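The Sweater Problem

The students in the Bukar robotics class have until May to teach a machine to fold a sweater. So far they have done most of the folding themselves, with a gripper in each hand.

The class meets at Pedmont and is taught by Ctibor Kováčik, who used to run it as a line-following contest. This year he gave the group one household task and told them to collect their own demonstrations. They settled on laundry. The target is 2000 usable folds, and the count stands at 191.

Knitwear has been the slow part. A T-shirt lies flat and stays flat, but a heavy sweater bunches under the finger pads, and a sleeve can double back on itself before the body is straight. 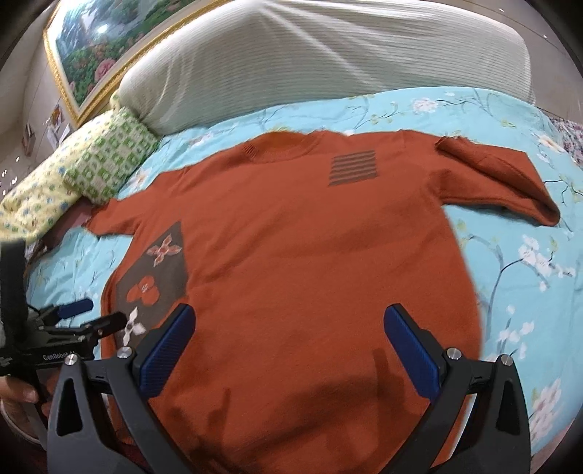 Sang Lâm, a second-year student, keeps the rules for each run. The garment starts front side up. The sleeves come in first, then the hem goes up to the collar. If a pad slips, the student carries on and marks the run as a recovery. Kováčik wanted those kept. "The robot is going to slip too," he said.

The students also argued about where to work. A bare table gave cleaner pictures, but Lâm pushed for real beds with printed sheets. "People have flowers on their sheets," she said. "It has to find the sleeve anyway."

Patterned knits helped in one way. A diamond or a block of stripes shows which way the front has turned, and the students label those spots when they review a run in the evening.

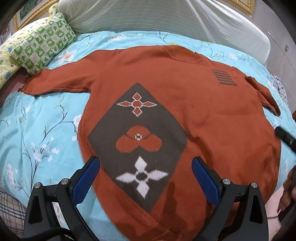

What comes next

Training starts once the class reaches 1000 folds. The first test will be at Zornov, on a single arm, with T-shirts. Sweaters come after that.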